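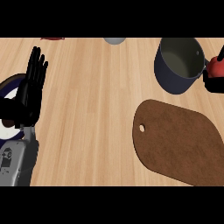 Projects > Student reports > Flarkier

Flarkier: collecting examples for a two-armed kitchen task in simulation

Sólveig Egilsson and Vilhjálmur Ásgeirsdóttir
2 Aug 2018

1. What we set out to do

The aim of the project was to gather a set of examples from which a learning system could copy a simple kitchen task. The task is to pick up a round red object with the right hand and put it in a pot. The left arm has no part in the basic task, but its joint positions are recorded too, so that the same files can be used later for tasks that need both arms.

Our target was 400 accepted examples. An example is one attempt from start to finish, driven by a person, with the camera view, the joint positions and the commands saved together at every step. We did not train a full model. That is planned for September, when Laitinen, the group's training machine, is free again.

2. Setup

Everything was done in simulation. We used Stukden, the simulator already in use in our department, and its kitchen table layout. We left the table, the pot and the cutting board as they came. The other dishes on the table can be moved by the layout script, and we let it do so within narrow limits.

The operator wears a tracked glove on each hand and watches the robot's own view on a monitor. We had tried a headset first. It gave a better sense of depth, but Vilhjálmur felt sick after a short time in it and the sessions had to be cut down, so we went back to the monitor. The cost of this is that the operator has to judge from a flat picture how far the hand is above the pot.

The view we save is the same one the operator sees. It is wide and low, with black bars above and below. We talked about cropping the bars before saving and decided to leave them in the raw files. Anyone using the data can crop them in one line, and this way the files match the replay exactly.

3. How a session ran

We took turns, one driving and the other keeping the log. Each turn lasted until the driver had finished a block of attempts or asked to stop. Before a block the driver did 2 practice attempts, which were not saved.

An attempt started when both hands were in the rest pose. It ended when the object was inside the pot and the right hand had opened and moved clear. If the object fell on the table, the driver was allowed to pick it up again and carry on. We marked these attempts "recovered" in the log. Our supervisor in the Sitcombe lab asked us to keep them, as a system trained only on clean attempts has never seen what to do after a drop.

An attempt was thrown out if the tracking was lost, if a finger passed through the pot wall, or if the driver stopped in mid-air for more than 5 seconds.

4. Problems

The pot handle caused most of the trouble. It sticks out on the right, which is the side the right hand comes from. A driver who kept the hand low would catch the handle with the knuckles, and the simulator would then shake the whole arm. We learned to lift first and move across second. The result is that nearly all of our examples follow the same high path, and a system trained on them may not cope if the pot is turned.

The idle left hand was a smaller problem. Each of us held it differently. Vilhjálmur kept it upright with the fingers together, while Sólveig let it sink towards the table as her arm got tired. A learning system could pick up on this as if it meant something. We thought about locking the left arm during the task but did not, as it would have made the files useless for two-handed work. The driver's initials are saved with each example so that the two sets can be separated.

The object also tended to slide out of the fingers if they closed too quickly. We slowed the closing speed in the glove settings on the second day and recorded the first day's examples again.

5. Checking

Each accepted example was replayed once by the person who had not driven it. The replay uses only the saved commands, so if the object does not end up in the pot, something is missing from the file. Files that failed were removed and replaced. The cause was usually a skipped step at the moment of grasping.

6. What is left

The layout script should be changed so that the pot handle can point in other directions. The log is still a spreadsheet kept by hand and ought to be written by the recording program. The notes on glove calibration are in the project folder, under "setup".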